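Cups and trays in the shared kitchen

Last updated: 8/25/19

The kitchen on the Lokwood side has been short of cups for most of the summer, and several people have written in to ask where they go. The short answer is that they go to desks and stay there. Ertuğrul Aydoğan went round both floors last week with a trolley and brought back 17, some of them from rooms that have their own sink.

We have now bought a new set. They are plain conical cups, wide at the top and narrow at the foot, in a pale mint green so that they can be told apart from the white ones that belong to the canteen. Deming Ding chose the colour after trying a darker green, which looked nearly black in the cupboard and was hard to see at the back of a shelf. The order came through Cetico and the delivery was short by one box. The rest should arrive in September.

A few points on using them.

The new cups live on the second shelf of the tall cupboard, to the left of the kettle. Please stack them no more than eight high. The taper means they slide into each other quite deeply, and a tall stack tends to jam. If two do stick, run warm water over the outer one for a minute and twist gently – don't knock them on the worktop.

The black trays are for carrying cups to and from meetings. One tray stays in each meeting room and the others go on their side next to the bread bin. The old wooden trays have been thrown out, as the handles were coming away.

Used cups go back to the kitchen the same day. The dishwasher is put on at half past five, and anything left on a desk after that misses the wash. Put them in the top rack upside down and leave a gap between them, or the rims come out with marks on.
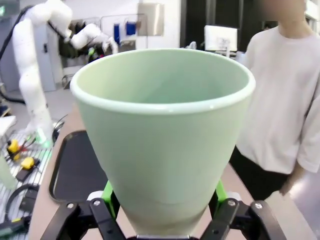

One of the new mint-green cups, with a black tray on the table.

Anyone who keeps their own cup at work is welcome to carry on doing so, but please put a name on the bottom. Unmarked cups left in the sink over a weekend will be moved to the box under the window, and whatever is still in the box at the end of September goes to the charity shop on Kong Street.

Missing or chipped cups can be reported to Deming on extension 2103. There is no need to fill in the Otix form for kitchen items, only for furniture and lights. Spare cups for larger meetings, up to 20, can be borrowed from the store room if you ask Ertuğrul the day before.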